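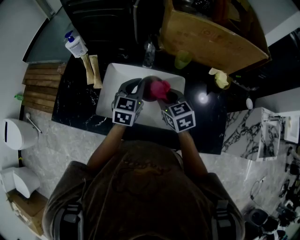

Can a robot do the washing-up yet?

Windside Young Readers: Machines and Us
By Femi Onyeka

Imagine your tea is finished, the plates are sticky and it's your turn at the sink. Wouldn't it be brilliant if a robot could do it for you? Well, some robots can already wash a few things, some of the time! But they are slow, and they still get in a muddle.

Why is it so tricky?

Think about what your hands do. You pick up a slippery cup and your fingers squeeze just enough to hold it (too soft and it drops, too hard and it might crack). You don't even have to think! A robot has to work out how hard to squeeze every single time.

Then there are the squashy things. A plate always stays plate-shaped, but a cloth can be flat, folded, scrunched up or dangling, and it changes again as soon as you touch it. Robots find that very confusing.

Water makes it harder still. It shines, it splashes and it hides the spoons at the bottom under all those lovely bubbles.

But what about dishwashers?

Good question! A dishwasher is a machine, and it cleans very well. It has one job, though, and somebody has to load it first. Picking up a greasy pan, spotting the burnt bit and scrubbing just there is a much bigger puzzle.

What can machines do now?

Lots! Robot vacuum cleaners trundle round living rooms. In big warehouses, robots carry shelves from place to place. Those jobs are mostly about moving along flat floors. Folding shirts, stacking a shop shelf with wobbly packets and cleaning a sink all need clever hands, and scientists are working on those right now.

Try it yourself

Put on thick oven gloves and ask a grown-up for a plastic cup and a dry sponge. Can you wipe all the way round the inside of the cup in 20 seconds? Now try it with your eyes shut!

Word box
Gripper: the part of a robot that holds things, a bit like a hand.
Sensor: a part that helps a machine see, feel or hear.

Next in June: could a robot make your bed?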